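Parts fitment table for the Clirkix quick-release throttle grip, all versions up to the current one. It exists because the printed chart that comes in the box is wrong in places and the type is tiny.

## What's in it

- `fitment.csv`: 1614 rows, one per bike and model year
- `spacers.csv`: which of the 56 spacer kits goes with which bar
- `notes.txt`: grumbling, mostly mine

Bar diameters are in millimetres. Anyone wanting inches is welcome to fork it.

## Known problems

The Baltia 1000 appears twice, under two spellings. Both rows are right. Deleting either breaks the lookup, so please leave them alone, however much it hurts.

The Maldonado rows were typed in from a dealer's photocopy in June. I trust 88 of them. The rest are marked `?` in the last column, and a few deserve two.

Nothing for sidecars. I have been asked. Still nothing.
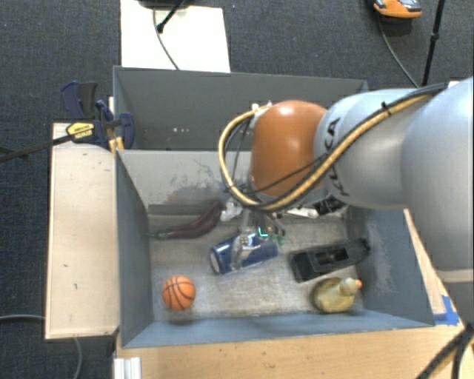 **Category:** Controls / Throttle / Fitment data

Corrections go in the issue tracker, with the bike, the year and what you measured it with. "Looks about right" will be closed.

Free to use, including in shops. Maintained from a shed in Etthorpe, evenings only.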